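Field Guide to Pond and Stream Insects: Progress Report to the Ollik Fund
Reporting period: spring to September
Prepared by Reto Frei, project editor, Trotness Natural History Press

Summary
The manuscript is complete apart from the chapter on caddisflies. Illustration is behind schedule, layout has started, and spending is within the budget agreed in the grant letter. We are asking for one change to the plan, set out under Changes requested.

Manuscript
The text now covers 300 species, as proposed. Each entry has a description of the adult, a description of the larva or nymph where one is known, notes on habitat, and a short paragraph on telling the species apart from its closest relatives. The dragonfly and damselfly entries have been through outside review and came back with light corrections, mostly to flight periods. The water beetle entries needed more work. Our reviewer felt that the key to the small diving beetles depended too much on characters that can't be seen with a hand lens, and we agreed. The key has been rewritten and tried out by members of a local pond-dipping group, who got most of their specimens to genus without help.

The caddisfly chapter is late because the original author withdrew in the spring. Vishwakarma has taken it over and has delivered the introduction and the section on cased larvae. The remaining families are due before the end of the year. We have kept the same page allowance for the chapter.
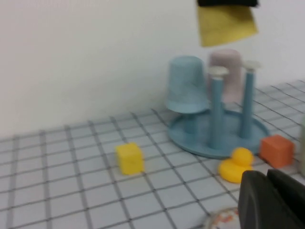 Illustrations
All of the mayfly and stonefly plates are finished and approved. The dragonfly plates are finished except for the exuviae, which are being redrawn at a larger scale after the first proofs came out muddy in print. Water bugs are in pencil. Beetles have not been started, and this is the part of the schedule that concerns us most.

We looked at using photographs for the beetles instead. Test pages were made with both. The photographs showed color well but lost the punctures and grooves on the wing cases, and those are what the key asks the reader to look at. We will stay with drawings.

Layout and printing
Zotel has supplied sample pages in two sizes. We chose the smaller one, which fits a coat pocket and still leaves room for a plate facing each block of text. The type is slightly larger than in our earlier guides, following complaints from readers who use them outdoors. Page headings now carry the family name so that a reader can flip straight to the right section.

The print run remains 1,000 copies. Zotel's quote is for sewn binding and a wipe-clean cover. A cheaper glued binding was also offered, but we have had copies of an earlier title come apart after a season in the field and would prefer not to repeat that.
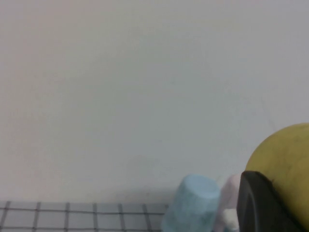

Spending
Payments to authors and reviewers are as forecast. Illustration is underspent for now – the beetle plates have not been invoiced – and we expect that line to be used in full. Travel came in under budget. A visit to check museum specimens was replaced by a loan, with the museum covering postage in one direction. No money has been moved between budget lines.

Changes requested
We would like to engage a second illustrator for the water beetles. The cost can be met from the travel underspend and the contingency, so no additional grant is needed. The person we have in mind has drawn beetles for us before and works in the same ink and wash style. Subject to your approval, work could start at once and the plates would be ready in time for the planned press date.

Next period
Complete and review the caddisfly chapter.
Finish the water bug plates and the redrawn exuviae.
Begin the beetle plates.
Compile the index and the glossary. The glossary is drafted but still has terms in it that no longer appear in the text.
Send full proofs to the outside reviewers.

A set of the Zotel sample pages will follow by mail. Comments on the type size would be useful before the beetle chapter is laid out.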